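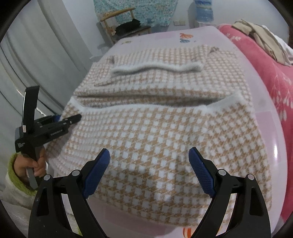
Check knit with white trim, folding trial, bed surface.

Notebook, garment folding – knitwear, September

Moved on to the heavier knits this week. The checked sweater (tan and white, small houndstooth-type pattern, fuzzy white trim) goes in the log as item Xue. It took more attempts than the plain jerseys, and most of the trouble is in the trims. The trim fabric is thicker than the body and pushes back when the fold is made near it. A fold placed right on the edge of a band opens again within a minute or so. A fold placed two finger widths away from it holds.

Weight on the bench scale: 684 g. For comparison, the heaviest jersey in the Zostside batch was under half of that.

Sequence as it stands:

Lay out face down, shoulders to the far side. Smooth from the center outward with the flat of the hand. Do not pull at the hem, the check distorts and takes a while to settle.

Sleeves in first, each laid along the body and not across it. Crossing them gives a lump under the collar that no later fold gets rid of.

Sides in to the width of the collar.

Fold in half, hem to shoulder. In thirds the stack comes out too tall for the Flundby shelf, which has fixed spacing.

Press lightly, leave for one minute, then check the height.

The check pattern is useful as a ruler. If the rows run parallel to the fold the piece will come out square. If they drift by more than one row across the width, start over. Correcting at the last step only moves the error to the other side. On the plain garments we had nothing to go by except the side seam, and the side seams on half of them were twisted from the factory. 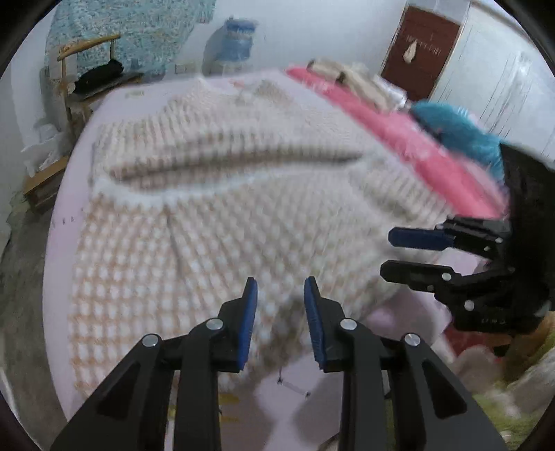 Last modified: Sunday, 4:40 pm

Openings. With a garment this loose the open edges gape when the cloth is moved, and the next fold can catch the lower layer or miss it. The white band along the lip is a good visual marker, pale and plain against the check, so go by the band and then confirm by touch that both layers are held. Missed layers were the most common fault in the log for this item, ahead of skewed sides.

Surface. The bed is softer than the table and the cloth sinks a little when pressed. Creases come out less sharp. On the other hand the garment stays put, whereas on the bare table it slides away from the hand during the sides-in step. Keeping the bed for knits and the table for shirts. The cover needs to be pulled tight before each run – a wrinkle underneath prints through to the garment and reads as a bad fold.

Bunching. Ribbed sections gather up if the cloth is drawn in from one side only. Lift, let it hang for a second, lay it down again. Dragging it flat stretches the rib and the width measurement is then wrong for the rest of the session.

Running total for all garments is 1,560 folds logged, of which roughly 1,000 are jerseys and tees. Knits are underrepresented. The Kurnorus cardigans are still in their bag and should go next, buttons done up before layout.

To do:
– second height reading for Xue after an hour on the shelf
– lint roller, the white trim sheds on the cover
– relabel the shelf, top row is knits now
– repeat the hem-to-shoulder fold with the piece face up and compare

Scale battery is low. Replacement is in the drawer with the tape measures.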